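Robotic Surgery Training Cell 2 - Instrument and Vision Inspection Checklist

Site: Prastthorpe Skills Center
Inspected by: Leonilde Cordeiro
Date: 30 Apr 2026
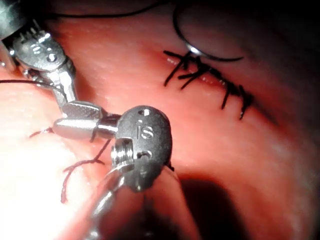 Both instruments to the left of the suture line, jaws of the left instrument closed.

Part A. Instruments
A1. Instrument shafts free of cracks and scratches. Pass.
A2. Wrist joint, left instrument: full movement in each direction without sticking. Pass. Pins seated. Slight resistance at the end of travel, within the limit set by Grundodis.
A3. Jaws close evenly and hold thread without slipping. Pass. Tested with black thread and with dark red thread.
A4. Threaded pin on the head of the dark gray instrument tight. Pass after correction. The pin was a quarter turn loose on first check. Record the setting again at the next inspection.
A5. Lettering on instrument head legible. Pass. The "is" mark is clear.
A6. Use counter below the replacement limit. Left instrument 293, right instrument 427. The right instrument is to be replaced before the next course.

Part B. Vision and lighting
B1. Lens clean and free of haze. Pass.
B2. Light even across the work area. Fail. Strong glare at the lower left hides surface detail, and the lower right is in deep shadow. Lower the light output by one step and repeat the check. The same comment was entered in March and was not closed.
B3. Stitches and knots can be told apart at working distance. Pass. Black thread is harder to follow against the dark upper right area. Item to be reviewed together with B2.

Part C. Arms and controls
C1. Emergency stop halts all arms. Pass, 3 trials.
C2. Arm brakes hold with power removed. Pass.
C3. Drapes and adapters fitted correctly. Pass.
C4. Foot pedals respond without delay. Pass. Cable cover worn - Byun to supply a new one.

Part D. Close-out
D1. Needles and loose thread counted and removed at end of session. Pass.
D2. Entries copied to the Trurnoteo maintenance log. Pass.

Result: Cell 2 may remain in use for training. Item B2 stays open until the light check has been repeated and signed.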